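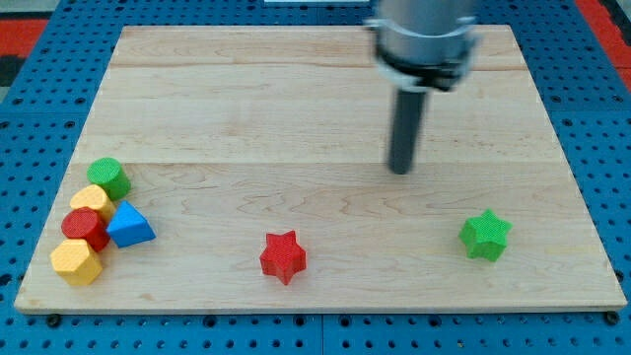

What do we need to buy before we can add a second arm?
A second table first, then a spare rod and a decent mounting collar, and the arm itself last of all.

14 July 2024

I wrote that question on the back of an envelope on Friday and didn't have the answer until this morning, sitting on the back steps with coffee and the Wovunen price list spread over my knees. I had it backward the whole time! I'd been pricing arms since June – arms, arms, arms, a whole notebook of arms – and hadn't put down one line for what they would stand on.

So, the budget. The grant leaves us $370 a month for bench things, which sounded like riches when Prys Jarman first read it out to me over the phone. Prys keeps the accounts for both our rooms and has a very calm voice for money. The arm comes out of a separate pot and that one is settled in the fall, so the monthly money is what I actually get to play with. I love this part. I know I'm supposed to find it dull, but give me a blank page and a column of prices and I'm gone for the afternoon.

Blocks. We push blocks around on a board with a rod, that's the work, and the blocks are the cheapest thing in the building and the one I get asked about the most. The stars are my favorites. A cylinder is the same from any side, so where you push it hardly matters as long as you go through the middle, but a star has all those points and notches, and if the rod catches one off center the whole thing wants to swing around. I could watch that all day. I want more stars. Red and green we have, and I'd like a blue and a yellow to go with them. Ona Vanags thinks I should hold off on new shapes until we've settled the list of pushing tasks, and she's probably right, and I put two stars on the order anyway. In pencil.

The rod. I'd written "rod, spare" with nothing beside it for weeks. Kilimport will cut them to length, minimum order 20, which is far too many for one arm and still too many for two. The Tindstead shop will do a single one for $159, and I had to read that twice. It's a stick! A very straight stick with a nicely rounded tip, I grant them that, and they'd match the collar to it. I'm going to ask Kilimport whether they'd split a box with somebody. Ona knows a lab across town that uses the same diameter, and I'll write to them tomorrow before I lose my nerve.

The table is where I got stuck on Friday and where I'm happiest now. I want the same blue pegboard, same hole spacing, so that a board can be lifted off one table and bolted down on the other without anyone measuring anything. I had a wild hour of thinking we could save money with a plain steel top, and then I remembered what it's like to line up a board by eye at nine in the morning. Pegboard. Decided. Panels can be bought one at a time, so I could do half the top in the first month and half in the second and stay under the limit both times. Prys will like that. I like it too!

Boards – I'd forgotten boards. We need one for the new table, obviously, and I'd want it the same pale wood as ours so that the colors of the blocks stand out the same way at both stations. Wovunen lists something close but only shows one corner of it, and wood is wood, every piece comes out with its own swirls. Ask for a sample. Ask if the corners can be rounded.

Things I keep leaving off and must not:
power strip, the long kind
bolts for the board, black, and a few extra
second emergency stop (not optional, Prys, if you ever read this)
a bin for the blocks
shipping, always shipping

Then there's Mathias, which is what we call the scheduling program, and which at present believes in exactly one arm. It isn't a purchase but it is a cost, and I've put down two weeks of Ona's time for it. She laughed at two weeks. I've changed it to four.

Added everything up after lunch. If the rod gets sorted out with the other lab, we can have a table, a board and all the small stuff standing ready by the time the arm money comes through, and whoever bolts the thing on can have it pushing stars the same week. I went over the sum again because I didn't trust it, and it came out the same.

Too hot to sleep, so I've been drawing the floor plan again. The new table fits along the window wall if the filing cabinet moves. I don't know where the filing cabinet goes. Call Kilimport first thing, then write to the other lab, then find the good tape measure, because the one in my bag is missing its first inch.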